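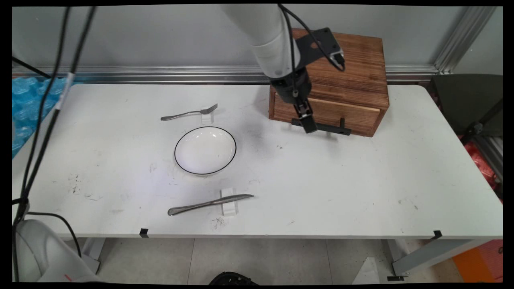

餐具枕

餐具枕，又称餐具托、刀叉架，是用餐时用来承托刀、叉、匙等餐具前部的小型台面用具。专供餐刀使用的称刀枕或刀架，供筷子使用的称筷枕、筷架或箸置。其主要用途是使餐具与食物接触的部分离开桌面或桌布。常见形制为长条形、哑铃形、桥形和动物形，材质包括陶瓷、玻璃、金属、木、竹、石及兽骨等。

本条目以西式刀叉所用的餐具枕为主，筷枕仅在相关之处述及。

目录
1 名称
2 沿革
3 形制
4 材质
5 摆放
6 与其他器皿的配合
7 清洁与收存
8 收藏
9 参见

名称

中文文献对此类器物并无统一称呼。餐饮业多用“刀叉架”，陶瓷业习惯称“餐具枕”或“筷枕”，收藏界则沿用“刀架”一名。“枕”字取其垫于餐具颈部之意。法语称porte-couteau，英语称knife rest，两者字面均只涉及餐刀，实际使用中也可放叉或匙。日语的“箸置”原指筷枕，现时市售的加长款式可同时放置筷子和餐匙，在中文商品目录中多归入餐具枕一类。

部分厂商将体积较大、可并排容纳刀、叉、匙三件的产品称为“三件枕”。厨房灶台旁所用的汤勺垫、锅铲架用途相近，但属炊具附件，一般不列入餐具枕。

沿革

刀枕在欧洲的使用与桌布的普及有密切关系。较正式的家庭聚餐中，同一副刀叉往往要用于不止一道菜，用过的餐刀直接搁在织物上会留下油渍，于是出现了承托刀身的小架。早期实物以金属制品居多，两端为交叉的支脚，中间以横杆相连。19世纪，压制玻璃和瓷器生产规模扩大，刀枕随之进入一般家庭，并常与成套餐具一并出售。

此后，餐馆逐渐采用按道更换刀叉的服务方式，正式宴席上的刀枕反而减少，其使用范围转向家庭餐桌和供应简餐的小馆。20世纪后半叶，简约式样的白瓷长条枕开始流行，造型与东亚筷枕趋于接近，两类产品的界限也因此变得模糊。

东亚地区的筷枕另有渊源，通常认为与供奉和宴饮时安放筷子的器具有关。中国餐馆现时常见的双用枕一侧放筷，一侧放匙，多为瓷制，枕面开有两道深浅不同的凹槽。

形制

长条形
长条形餐具枕为一窄长的矩形小块，枕面平直或略向下凹，底面平整。因外形简单、便于叠放，在家庭和餐馆中均使用较多。题图所示的一处台面上有两枚白色矩形餐具枕，一枚垫在横放的餐叉颈部之下，另一枚竖置于一把斜放的餐刀之下。平置时支承面较宽，餐具离桌面较近；竖置时餐具前端抬得较高，对枕体底面的稳定性要求也较高。

哑铃形
两端为球体、方块或多面体，中间以细杆相连，是玻璃刀枕和银质刀枕的传统式样。餐刀横架于细杆之上，两端的凸起可防止其滑落。多面体端头较球形端头不易滚动。

桥形
枕体中部拱起，两端着地，多用金属片或竹片弯制。重量较轻，便于户外用餐时携带，但放置沉重的整体式刀柄餐刀时容易翘动。

动物形
以伸展的犬、兔、狐、鱼等为造型，动物背部即为承托面。多成套设计，一套之内各枚造型不同，同桌者可借此辨认自己的席位。

尺寸方面并无通行标准。瓷器设计者马洛斯·巴尔特（Marloes Baert）为Wuyts绘制的长条枕长64毫米，枕面中央下凹，仅供单件餐具使用。三件枕的长度明显大于此数，枕面常分为宽窄不等的三格，最宽一格留给汤匙。

材质

陶瓷
陶瓷是现时使用较多的材质，以白釉瓷最为常见。釉面不吸油，可与盘碗一同清洗。底部不上釉的产品与桌面之间摩擦较大，但无釉的底圈可能刮伤漆面桌板，部分产品在底部打磨后另加软垫。软垫不耐高温，带垫产品通常需手洗。

玻璃
玻璃刀枕分为压制与切割两类。压制品可见模线，棱角圆钝；切割品棱线锐利，折光较强，价格较高。两者遇金属餐具磕碰均可能崩口，崩口后不宜继续使用。

金属
金属餐具枕有银、镀银、黄铜、锡合金和不锈钢等品种。银与镀银制品会因接触含硫食物而发暗，须定期擦拭。不锈钢制品耐用，但餐刀搁放时声响较大。Brutis的不锈钢桥形枕在枕面覆有一层硅胶，以减轻碰撞声。

木、竹与石
木枕和竹枕手感温和，对餐具镀层损伤较小，缺点是容易吸收油脂和色素，不宜长时间浸泡。石枕较重，摆放稳定，多孔石材在使用前需作封闭处理。

摆放

餐具枕的摆放因场合而异，较为通行的做法如下。

位置
单独使用的刀枕置于餐盘右侧，靠近刀身与刀柄相接处。叉另配一枕时，置于餐盘左侧。桌面进深较大而宽度有限时，也有将叉横置于碗盘后方、将刀置于近身一侧的摆法，题图中的叉、碗、刀即依此前后排列。筷枕在中式席面中多置于餐盘右侧，在日式席面中则置于近身处，筷子与桌沿平行。

支承点
叉以颈部落在枕上为宜，叉齿悬空，不与枕面接触。刀的支承点在刀身上，靠近刀柄，刀尖一端不触及桌面。支承点过于靠前时，刀柄下压，取用时容易带翻餐具枕；过于靠后时，餐具前端会下垂触桌。

刀刃朝向
餐刀平放于枕上时，刀刃一般朝向餐盘。带锯齿的餐刀同样遵循此例。

使用次序
用餐开始前，餐具可以直接摆在枕上，也可以先置于桌面，待第一道菜用毕再移至枕上。各地习惯不同，同一席内保持一致即可。用餐完毕，刀叉并拢放回盘中，不再放回枕上，以便侍者辨认可以撤盘。

餐饮培训教师梅罗斯拉夫·胡楚利亚克（Myroslav Hutsuliak）在其讲义《家庭席面布置》中主张，每席只设一枕，刀叉并放其上，理由是桌面小件过多会妨碍上菜。该书同时指出，枕的朝向应在全桌统一，斜置的餐具枕会使原本整齐的席面显得凌乱。

与其他器皿的配合

餐具枕的颜色通常与盘碗的底色一致，或与其口沿、纹饰中的一种颜色相同。白色餐具枕可与多数素色器皿搭配。带深色细边的白色浅碗是近年常见的家用款式，与其同席的餐具枕多取素白，不再另加色边。

浅碗用于盛放意式面食、沙拉及带少量汤汁的菜肴，口径较大，碗沿低平。此类碗的边沿难以稳妥地搁放刀叉，餐具容易滑入碗中，因而比平盘更适合与餐具枕配用。深碗配匙使用时，匙可留在碗下的衬碟上，一般无须另设枕。

铺设餐垫时，餐具枕应放在餐垫范围以内。粗编织餐垫表面不平，窄底的哑铃形枕易倾斜，宜改用底面较宽的长条枕。不铺桌布的木质或漆面餐桌上，餐具枕亦有减少刀具划痕的作用。

清洁与收存

餐具枕体积小，置于洗碗机内时应放入带盖的小件篮，以免被水流冲落至加热部件处。Droltance的洗碗机小件篮每篮设9格，每格放一枚，格底开孔排水。手洗时宜与刀具分开，先用软刷清除凹槽内的残渣，再以温水冲净。

陶瓷和玻璃制品收存时彼此之间应垫布或纸，成套的旧式刀枕多配有衬绒木盒。木枕、竹枕须完全晾干后再收入抽屉，长期不用时应避免与银器同放。银质刀枕可用不含氯的软布包裹，以延缓变色。

餐馆由于遗失较多，常按席位数加倍备货。收台时餐具枕容易随残食一同倒掉，较为稳妥的做法是先收枕，后收盘碗。

收藏

玻璃和瓷质刀枕是西方餐桌旧物收藏的门类之一。收藏者主要关注成套与否、两端造型、底部款识以及有无原盒。单枚散件数量较多，价格一般不高；整套且造型各异的动物形刀枕较难配齐。

巴克斯卡（Barkska）餐桌器物陈列室以刀枕和筷枕为专题，登记藏品1,374件，其中玻璃制品440件，其余为陶瓷、金属、木、骨等材质。陈列按形制分柜，同一形制内再按材质排列。该室编目时将刀枕与幼儿餐具用的短枕分列两类，判定依据为枕面长度和凹槽深度。每年1月闭室，进行清点和除尘。

旧刀枕的断代较为困难。同一模具往往沿用多年，款识也常被省去，仅凭造型难以得出可靠结论。玻璃制品可参考模线位置和底部磨损程度，银器可参考印记。后镀的金属制品在凹处常可见底层金属的颜色，购买前宜在自然光下查看。

参见

筷枕
餐刀
餐叉
浅碗
餐垫
席面布置
洗指碗

分类：餐具 | 餐桌用品 | 饮食礼仪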